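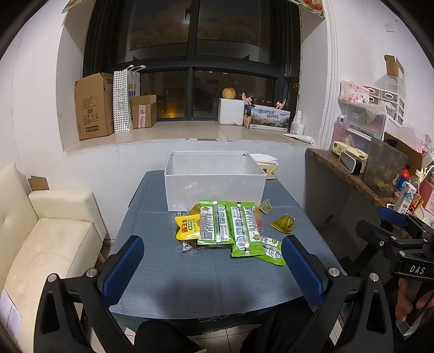 Can I mail packaged snacks in a plain white box?

Asked 2023-11-18

I want to send sealed snack packets to my sister overseas. The box is sturdy but has no label on it. Does the post office care, and do I have to list each kind?

2 answers

Plain box is fine. Tape every seam and fill the gaps with paper. On the customs form, list each kind of snack with its weight and value. "Food" by itself got mine sent back in May. Check the country's rules on meat and dairy too.

17 people found this helpful

I use Nurnex mailers, never had a problem. Took 13 days last time.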